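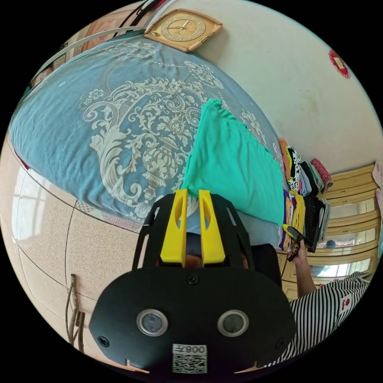

Winell open day: can it fold yet?

I finally got over to the Winell open day in Clundley, and I went in with one question (the same one I ask every year!): when can I stop doing laundry?

Bedrooms are where these things get tested now, with a bed to work on, a folded teal garment lying on the spread and a whole pile of clothes in every color waiting beyond it. Two yellow fingers on a black bracket, that's the hand. I do the same job with ten and still complain.

Randi Lindholm ran our tour, 14 of us squeezed into a hallway, and she was refreshingly blunt. Towels, fine. T-shirts, mostly fine. Anything slippery or inside out, forget it. The arm in the demo room took 40 seconds on a dish towel and dropped the next one, and we all clapped anyway, poor thing.

Shop-floor work is much further along. Folke Berge showed us a bin-sorting cell that had handled 1,297 parts since morning with 3 stops, and he looked very pleased with it. I was too, but I can't put my sheets in it!

Coffee was good, parking was terrible. They're doing it again in July and I've already signed up.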